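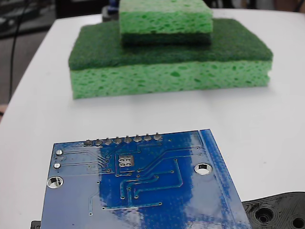
Second Time Around
What it takes to come back to college in your thirties, and why one small school keeps making room

When Lụa Châu first drove out to Brura College to ask about finishing her degree, she sat in the parking lot for the better part of an hour with the radio on. She had a folder on the passenger seat with two transcripts in it, one from the community college she left at nineteen and one from a night program that had closed its doors, and she was fairly sure somebody inside was going to look them over, sigh kindly, and send her home.

The person who looked them over was Thodoris Drakos, and he did sigh, though he says it was over the night program's handwriting. He has been the transfer adviser at Brura long enough to remember when the whole office was his desk and a filing cabinet that wouldn't lock. These days there's a proper waiting area and a computer system called Iltard, which sorts incoming credits into neat little columns and which he checks by hand anyway, with a pencil.

"A course title tells you almost nothing," he told me, pulling out a syllabus to prove the point. "You have to read what they did week by week. Then you call the department and you argue a little."

Châu came in with 60 credits on paper. After the reading and the arguing, 50 of them counted toward a degree in business, and the other ten went on her record as electives she didn't need. She was disappointed for an evening, she said, and then she got out a calendar and worked out that she could be done in four semesters if she took one summer class. That settled her down considerably.

I spent a good part of the summer talking with students like her, mostly by phone and a few times on the wide back steps of the Barnano Building, everybody sitting well apart and speaking up over the lawn mowers. It has been an odd year to start anything. Orientation went online, the tutoring center went online, and the library is handing out books through a side door. And still they have enrolled, people with jobs and mortgages and children who need the laptop too.

Kha Lại is one of them. He is in the bookkeeping certificate and hopes to roll it into the full degree, and he shares a kitchen table with his older sister, Cúc Lại, who went through Brura ahead of him and now does payroll for a produce wholesaler. She read his application essay. She also, he would like it known, rewrote the second paragraph.

"It was a very long paragraph," Cúc said from somewhere behind him.

Money comes up in every one of these conversations, usually before I've asked. The Hồ Fund, which a local family set up for returning students, pays out $400 a semester, and I'll admit that when I first heard the figure I thought it sounded small. Then Toàn Hà explained it to me. He is a former line cook who is starting the hotel management program this fall, and for him it means textbooks plus the bus pass, with a bit left over. He had put off applying twice over the price of books alone.

Drakos would like more people to ask about the fund, and he would like them to ask early. Applications for the fall round stay open into September, and the form is short – a page and a bit, with one question about your plans that trips people up, because they suppose it wants something grand. It doesn't. One of his favorite answers last year was a single line from a woman who wanted to stop training her own supervisors.

He has other advice, most of which he delivers while walking. Order every transcript, even the embarrassing one. Keep old syllabi if you have them, and write to the school if you don't. Ask which credits will expire. Meet with somebody in your major before you pick classes – the catalog will let you sign up for things in an order that makes no sense at all.

Châu has her fall schedule taped inside a cupboard door, accounting on Monday nights and statistics whenever her daughter is asleep. She is nervous about the statistics. She bought the textbook early and has read the first chapter through, and she's planning to read it again before classes start.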